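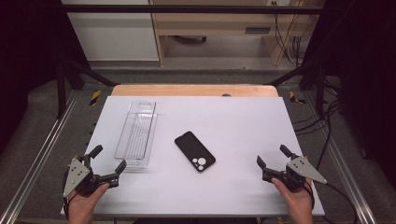
기념물 안내 자료를 만들 때 가장 먼저 의심할 것은 비문이다. 돌에 새겼다고 해서 사실이 되지는 않는다. Nonurside 광장의 동상 받침에 적힌 건립 연도만 해도 시 회의록과 2년 차이가 나는데, 관광 안내판은 하나같이 받침 쪽을 베껴 쓴다. 탁본이나 인화 사진을 검토할 때는 무늬 없는 흰 판을 탁자에 깔고 그 위에서 본다. 투명 플라스틱 트레이처럼 테두리가 올라온 것에 낱장을 담아 두면 섞일 일이 적다. Roklow 안내서 편집기는 이 단계를 대신해 주지 않는다. 제품 소개에는 "자동 검증"이라고 쓰여 있지만, 하는 일은 날짜 형식을 맞추는 정도다.

## 4. 기념물 항목 등록

1. **새 항목**을 열고 기념물 이름을 입력한다. 현지어 이름을 먼저 쓰고 번역명은 괄호에 넣는다.
2. **높이**를 미터로 입력한다. 받침을 포함한 값인지 반드시 표시한다. 홍보 책자의 높이는 대개 받침까지 더한 숫자다.
3. **인물** 칸에는 직함과 재위 기간을 따로 적는다. "위대한", "국부" 같은 수식어는 넣지 않는다.
4. **출처**를 두 건 이상 연결한다. 같은 보도자료를 옮긴 기사 둘은 한 건으로 친다.

> **참고:** 설명문은 151자를 넘기면 인쇄본에서 뒷부분이 잘린다. 화면 미리보기에는 멀쩡하게 나오니 미리보기를 믿지 말 것.

> **주의:** Gusura 목록에서 가져오기를 하면 기존 출처가 경고 없이 덮어써진다. 가져오기 전에 내보내기부터 한다.

## 5. 구술 자료 연결

1. 녹취 파일을 올리고 채록 장소와 언어를 지정한다.
2. 항목에 인용할 구간을 고른다. 한 구간은 30초 이내로 끊는다.
3. 문헌과 어긋나는 증언은 지우지 말고 **이견**으로 표시한다. 어느 쪽이 옳은지는 편집기가 판단할 일이 아니다.
4. 번역문 옆에 원문을 함께 둔다. 자동 번역은 부족 이름과 지명을 자주 뒤섞는다.
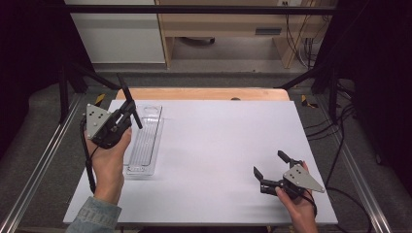 ## 6. 점검과 공개

1. **점검 실행**을 누른다. 초록색 표시는 빈칸이 없다는 뜻일 뿐, 내용이 맞다는 뜻으로 읽으면 곤란하다.
2. 연도, 높이, 인물 표기를 출처와 직접 대조한다. Guerreiro 시범 목록은 136개 항목이 모두 초록색이었는데도 같은 추장이 두 이름으로 올라가 있었다.
3. 확인하지 못한 내용은 **보류**로 둔다. "전해진다"로 얼버무려 공개하지 않는다.
4. **공개**를 누르고 인쇄본을 한 부 뽑아 다시 읽는다.

> **주의:** 공개를 취소해도 검색용 사본은 남는다. 설정 메뉴의 **사본 삭제**를 따로 실행해야 하며, 완료 알림은 뜨지 않는다.

### 6.1 정정 요청을 받았을 때

요청 내용과 근거를 **정정 기록**에 먼저 붙이고 본문은 나중에 고친다. 후손이나 관청의 요청도 근거 없이 반영하지 않는다. 고친 날짜는 자동으로 찍히지만 고친 이유는 비어 있으므로 직접 입력한다.

문서 개정: 2025년 4월 22일. 5월 판에서 가져오기 화면이 바뀐다고 하나, 나오기 전까지는 위 절차를 따른다.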